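3/2/25

Went over to the open day at Hivmont. Got the early bus to Clelenham and walked up from the station road, which took longer than the map said. They had over 2000 people sign up, so it was done in slots, and mine was group 23. Lanyard, squash in a paper cup, coats on a rail by the door.

The first hall was mostly boards and a film. I skipped the end of the film. The Brallow stand was giving away pens, so I have two.

The laundry room was what I had come for. The job was washing, with a front loader on the floor, a basket in front of it and a robot with long black fingers. We stood behind a tape and I took a few on my phone, but they came out dark, so I've put in the ones from the robots' own cameras, which they sent round afterwards.

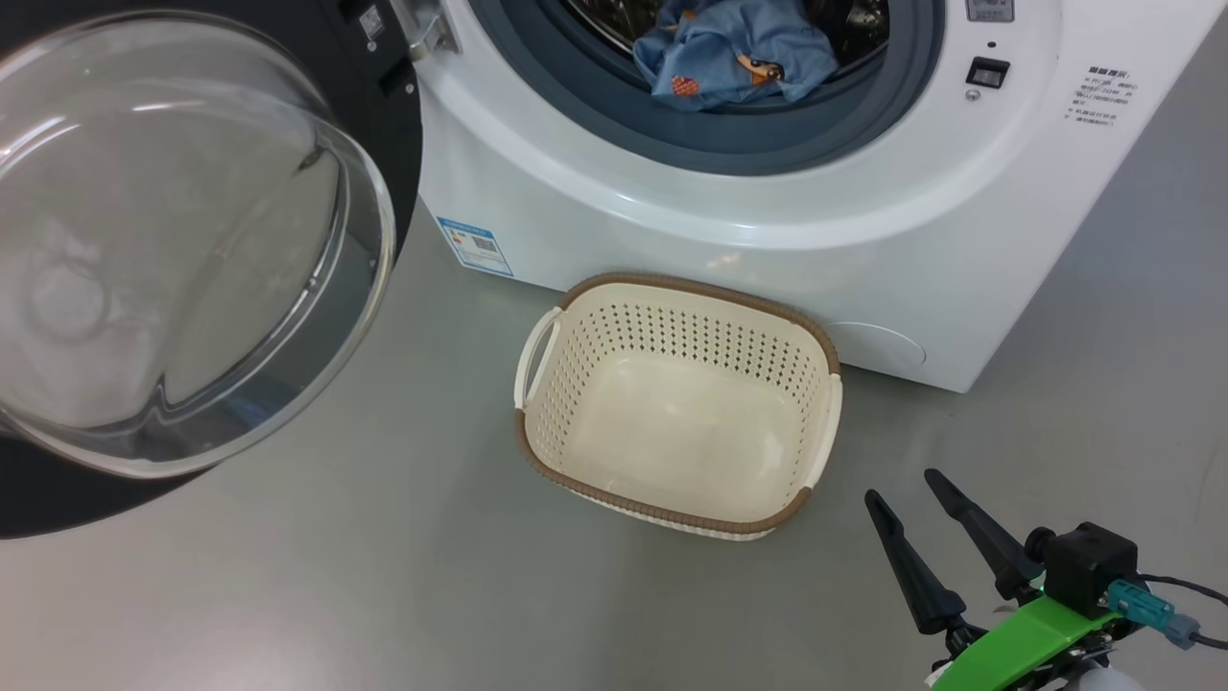
Blue clothes in the drum, basket empty.

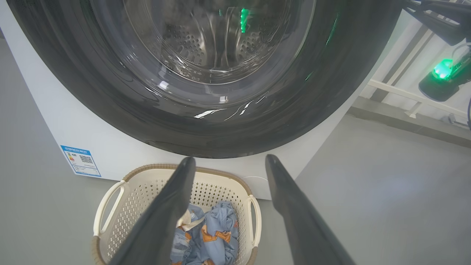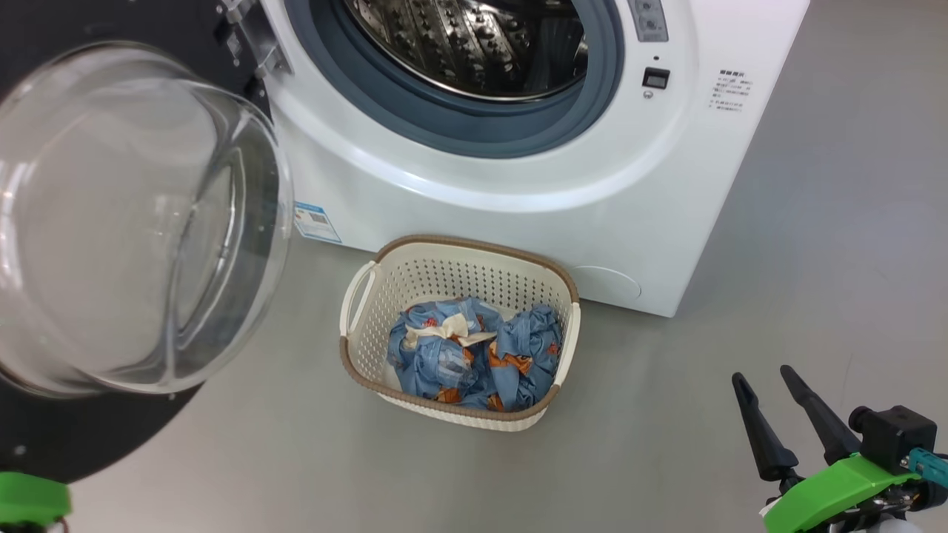

It was slower than I'd thought it would be. A man next to me said he could have done it in ten seconds and he probably could. I asked one of the staff what was hardest and she said cloth, any cloth, as it never lies the same way twice. She also said they had 658 runs written up since June. I didn't ask how many were good ones.

After that it was a talk upstairs, 32 chairs and all of them taken, so I stood at the back. Too many slides. The bit about door handles was good.

Had a cheese roll in the canteen and missed the bus by a minute. Home by six. Must ring Begum about the boiler tomorrow, and my own washing is still in the machine.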